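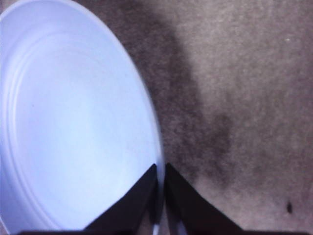

According to the Mirkden store, we should stop calling these saucers, as they go on the stock sheet as shallow plates and the last two orders went astray over it. Fine. Shallow plates from now on, all labels to be changed.

April, 10.40

Tulia plates, white plastic, round, ridged at the rim. Weighed a stack of 26 on the bench scale: 908 g with the tray tared off. Nasora lot not weighed yet.

Set one down on the carpet for the slip check. The pile grips better than the bench top, so carpet figures go in their own column. White looks bluish down there; don't grade colour on the floor, take them to the window.

Rims: ran a thumb round each one. Two with a burr on the outer edge, put aside in the Cavalcanti box. Ridges clean on the rest.

Washing-up liquid leaves a film in the grooves if they're stacked too soon. Stand them in the rack overnight.

To do:

- relabel shelf and both boxes
- weigh Nasora lot
- ask Mirkden whether the next 100 come sleeved or bare
- more kitchen roll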